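Can it do the dishes yet? Short answer, no. Longer answer, it's getting closer to wiping up after them, and the Draltville group put out new numbers this month so we went and looked. All simulated kitchens so far, 191 of them, nothing with real crumbs.

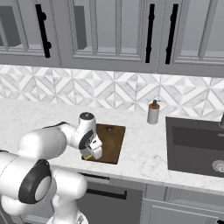 Keegan Costigan
Robotics and home tech

7th April

The chore list is short. Pick up a small thing near the sink, put it down again, leave the cutting board where it was. Sounds like nothing. The arm got 2,681 tries and managed 1,101 of them, which is well under half, and thats with every counter built from a file. Marble, tile, cabinets, soap by the sink, all rendered.

Sponges are the hard part, apparently. They squash. Simulators don't love squashy. Herkico says its next release handles soft stuff better, due July. We'll see.
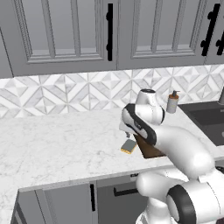
Lockyer wrote in to say that a 40 percent sponge is still better than his teenagers, but that he'd want it tested on a greasy pan and a bad mood before he spent a dime. Fair. No price yet anyway. Shop floor is further along, the Trarnasdale bin-sorting trial is up to roughly 400 parts a shift, more on that next issue if they ever call me back.

Recent items
Bin sorting at Trarnasdale: first look
Why folding towels is still so hard
Robot vacuums and stairs, agian
Reader mail: chores you'd hand over first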